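How a robot decides what to do next
An explainer for readers aged nine and up
By Fengying Cao
Published 2018-04-07

A robot arm is a set of motors joined by stiff parts. The motors do not know what a basket is. They know one thing, which is the angle they have been told to turn to. Everything else is done by software, meaning lists of instructions that run on a computer.

This page explains the software used for one job: picking up a basket and putting it down somewhere else. The program is called Nidov. It was written at Brastby by Dehua Xu and Weidong Zou. It has four parts, and they run in a loop.

Part one: seeing

A camera gives the computer a grid of small coloured dots called pixels. Each pixel is stored as numbers. A bright orange pixel has a high number for red, a middling number for green and a low number for blue.

The seeing part of the program looks for groups of pixels that belong together. Engineers call this perception. It was trained on pictures in which people had drawn a line round every basket by hand. Chunhua Wan drew 428 of those lines in December. After training, the program can draw its own line round a basket it has not met before.

It does not always draw the line in the right place. Two baskets that overlap can look like one large basket. A black basket in front of black machinery is difficult, as there is little difference between the numbers on either side of the edge. Blur causes trouble too. When the camera moves quickly, each pixel collects light from several places and the edges spread out.

For this reason the program gives every guess a score from 0 to 100. If the score is too low, the arm slows down and the camera looks again.

Part two: planning

Once the program has a position for the basket, it needs a path to get there. A path is a list of arm positions, one after another. The path for a short reach in Nidov has 19 positions. A longer one can have up to 200.

The planner tries a path and checks every position in it against a map of things the arm must not hit. Tables, posts and shelves are on the map. If one position touches something, the whole path is thrown away and the planner tries another. This happens very fast, and most paths are thrown away before the arm has moved at all.

People are handled by a separate safety program. That program can stop the motors at any time, and the planner cannot overrule it.

Part three: control

The planner says where the arm should be. The control part makes the motors go there. It measures the angle of each joint, compares it with the angle in the plan and works out the difference. This difference is called the error. A large error means the motor pushes harder. A small error means it pushes gently.

You can try this with a friend and a blindfold. Place a cup on a table. Your friend says "left", "right", "forward" or "back" until your hand reaches it. Your friend is measuring the error, and your arm is the motor. If your friend only spoke once, at the start, you would probably miss.

Nidov measures the error 245 times every second.

Part four: gripping

The gripper has two fingers which open and close. Before they close, the program must choose a place to hold. The side of a basket or crate is thin, so one finger can go on each side of it, provided both fingers are lined up. 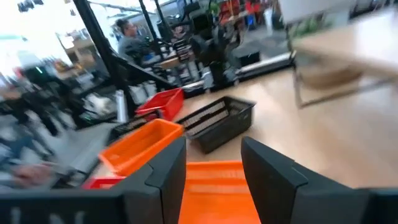 How does the robot know when to stop squeezing?

The motor that closes the fingers reports how much electric current it is using. When the fingers meet something solid, the motor has to work harder and the current rises. The program watches for that rise and holds the fingers at a set force.

If the fingers close completely and the current never rises, the program concludes that it has missed. It opens the fingers, moves back and starts again from part one.

Finding mistakes

Programs contain mistakes, called bugs. To find them, Nidov keeps a log, a kind of diary with the time written next to each entry. Yutong Liao reads the logs using a tool called Jara, which plays the entries back in order beside the camera pictures.

One bug made the arm stop short of every basket by the width of a thumb. The log showed that the seeing part measured in millimetres and one step of the planner had rounded each number down to whole centimetres. The repair was a single line.

Words used on this page

Pixel: one dot in a picture.
Perception: working out what is in a picture.
Path: a list of positions for the arm.
Error: the difference between where a joint is and where it should be.
Log: a record of what a program did and when.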